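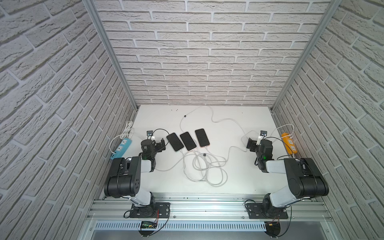 3. Plot change in the Clurnotgate district

3.1 Study area and sources

Clurnotgate lies on the low ground east of the old center of Stultdale, between the river and the former freight line. It was laid out as a working district, with narrow plots running back from the street, a dwelling or shop at the front and a yard or workshop behind. The largest single employer was the Beteck works, which took up the block south of Ogilvie Street and owned many of the smaller plots around it. When the works closed, its land was sold in pieces over a long period. That slow sale explains much of what follows.

The district was chosen for this study for two reasons. Its plot boundaries were mapped in detail before the works closed, and the same boundaries can be traced in the present land register with few gaps. It has also had no master plan. Other parts of Stultdale were cleared and rebuilt under a single scheme, and in those areas it is hard to separate the choices of owners from the choices of the city. In Clurnotgate most changes began with one owner and one plot.

The base map shows 516 plots. Each was followed from the base map to the present using the register, the building permit files and the rate books. Where these sources disagreed, the permit file was preferred for the form of the building and the rate book for its use. The permit files are weakest for small alterations to rear buildings, many of which were made without a permit and entered the record only when the property was sold. Sewwandi Debnath checked the rear buildings on foot in February, when the yards could be seen more easily from the lanes, and her notes were used to correct the plot sheets.

3.2 Types of change

Earlier work on the district treated change as a single process that ran from industry to housing (Lamont, unpublished thesis). We found this too simple for plot-level data. A plot can change its use and keep its building, or keep its use inside a new building, and the two kinds of change often happen at different times. We therefore sorted the plots into four types: unchanged, changed in use only, changed in form only, and changed in both.

Of the plots on the base map, 259 fell into the last type. These are not spread evenly. They gather along the edges of the Beteck land and along the river, where lots were bought early and joined together before building began. Away from these edges, the most common story is a change of use inside the old walls. A front shop became a dwelling, or a workshop became storage and later a studio or office. The street front was often left as it was, apart from new windows and doors, so a walk along the main streets gives a poor idea of how much has altered behind them.

Changes in form without a change of use were the least common type. Most of these are houses that were taken down and replaced by larger houses on the same plot. A few are bakeries and repair shops that rebuilt after a fire or a change of owner and went on trading under the same name.
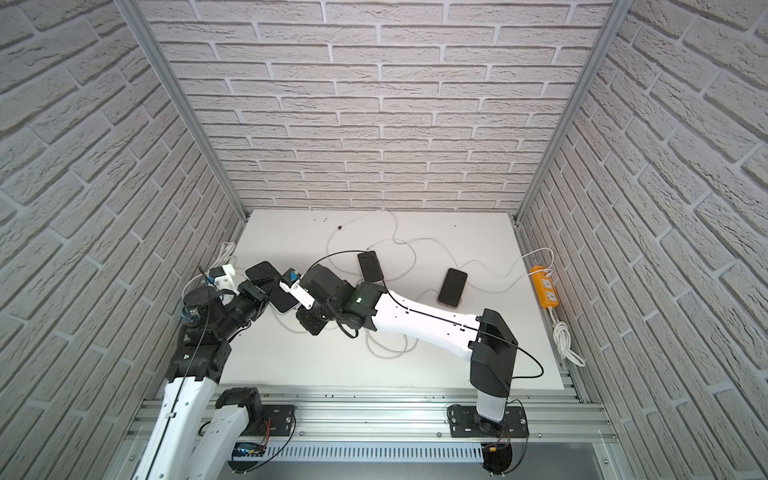
Figure 3. Two robot arms mounted along the front edge of a white tabletop, with brick-textured panels on three sides.

3.3 Joining and splitting of plots

The joining of plots has had more effect on the look of the district than any change of use. Once two or more narrow plots are held together, the party wall between them can be removed and the building can run parallel to the street. Entrances become fewer and longer stretches of wall have no door. MacAulay noted the same pattern in her study of river towns and linked it to the cost of stairs and lifts, which fall more heavily on a narrow building. Our permit files support her reading. Applications on joined plots nearly always show a single shared stair, even where the outside is divided to look like several houses.

Splitting is less visible and was harder to trace. It usually took place at the back of a plot, where a yard or workshop was sold off and given its own access from the lane. In the register these new plots sometimes keep the number of the parent plot with a letter added, and sometimes receive a fresh number with no link to the old one. Herman Menon went through the deeds for the second group and was able to match most of them. The remaining cases were left out of the analysis of splitting but kept in the totals above.

The two processes can follow each other on the same land. North of Ogilvie Street, a row of yards was split from its front plots and sold to a single buyer, who then joined them into one long site facing the lane. The front plots were left with almost no open ground. Owners of those plots later found it difficult to extend, and several sold to the same buyer. On the map this looks like a planned assembly, but the deeds suggest otherwise. The first sales were made by families who needed money to repair their roofs, and the buyer was a builder looking for a place to keep materials.

3.4 The role of the lanes

The lanes behind the main streets were service routes on the base map. They had no names and were not maintained by the city. They are now the addresses of many dwellings. Six of them have been named and paved, and in each case the naming came after the first dwellings were occupied. Residents we spoke to described a period in which mail was delivered to the front plot and passed through by hand, and in which trash collection stopped at the corner.

This order of events matters for the wider argument. In planned areas the street comes first and the buildings are fitted to it. In Clurnotgate the use of the land changed first, and the public works followed when there were enough households to ask for them. Tsehay Feyisa has described this as late servicing, and we use the term here, though her cases are at the edge of a growing city and ours is close to the center of one that was losing people for much of the period.

Late servicing also left marks on the ground. The paved lanes are uneven in width, as each new building was set back by whatever distance its permit required at the time. Drains were laid to suit the first few dwellings and are now too small for the number connected to them. The city has widened one lane by taking a strip from the plots on its south side - the owners there had the deeper yards - but has no power to do so where dwellings stand directly on the boundary.

3.5 Limits of the plot record

The plot is a useful unit for tracing change in ownership and form, and a poor one for tracing people. The rate books give the name of the person who paid, who was often not the person living there. Lodgers, shared workshops and short lets do not appear. We have tried not to draw conclusions about who left the district and who came to it from sources that were made for another purpose. Section 4 takes up that question using the school and electoral lists, which cover a shorter period.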